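Stestora Two-Drawer Bench Cabinet – review after a month of use
Reviewed by Chin-lung Fung
August 31, 2025

When we planned our second arm cell, the work surface was the last line on the budget. I had set aside 400 dollars for it. A Virance lab table with the same footprint was quoted at 1373 before shipping, so I ordered the Stestora cabinet in July and kept the difference for spare gripper pads.

Assembly took one person 30 minutes. The top is stiff enough that the arm coming down hard does not shift it. The drawers hold tools and pads, and they slide well even when full. Delivery took 23 days, which pushed back our start, so order early if you are working to a date.

Storage is the best part of the deal. The finish is the weak part. Ours is the gray, and it is slightly glossy. Under our lights there is a bright patch in the middle of the top, between where the arm works and the front edge, and the scuffs and smudges show. We run pick tests with whatever is handy – a sponge, a Red Bull can, a crumpled snack bag – and the can gives a small dark shadow at its base as well. If your budget has room, add a matte mat to the order. I would still buy the cabinet again at this price.
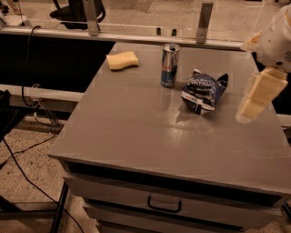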